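Recording Pick Demonstrations at Home with a Hand-Held Gripper

Once the Molton hand-held gripper is assembled and its camera is calibrated, you can start recording. You don't need a lab bench. Mine was built on a kitchen counter and all of the recording was done in the apartment. This page covers the box-picking task.

Before you start, check the linkage. Open and close the fingers ten times and feel for catching. If one side lags, loosen the pivot screws a quarter turn and try again. The Nideck bearings I used needed a drop of light oil. Printed bushings will work, but they wear quickly.

Next, set up the target. Use an open cardboard box with low sides and put packaged items in it. Raise the box off the floor so you aren't bending down for every take. Another carton is fine for this if it doesn't sag. Leave the rest of the room as it is, because the policy has to cope with furniture and clutter later.
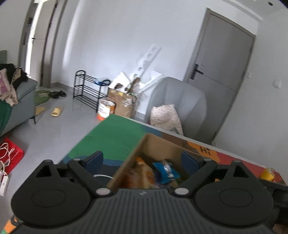

Gripper over the open box, with a larger printed carton as the stand.

Start each take with the fingers open and the box between them in the camera view. Hold still for one second. Move in at a steady speed, close on the item, lift it clear and set it down beside the box. Hold still again, then stop the recording. If you fumble a grasp, finish the motion anyway and mark the take as failed.

Shift the box a little after every few takes and swap the order of the items. I recorded 364 takes this way over about 100 minutes, not counting breaks.

Copy the files off the card before changing anything on the gripper. Run the Grestcombe sync script on the folder and look at the report. Mine dropped 1179 frames out of the first batch, all from a loose USB plug. Taping the plug down fixed it.

For training, keep failed takes in their own folder. The settings file is the same one used on the drawer task page, with the finger width changed to match your build.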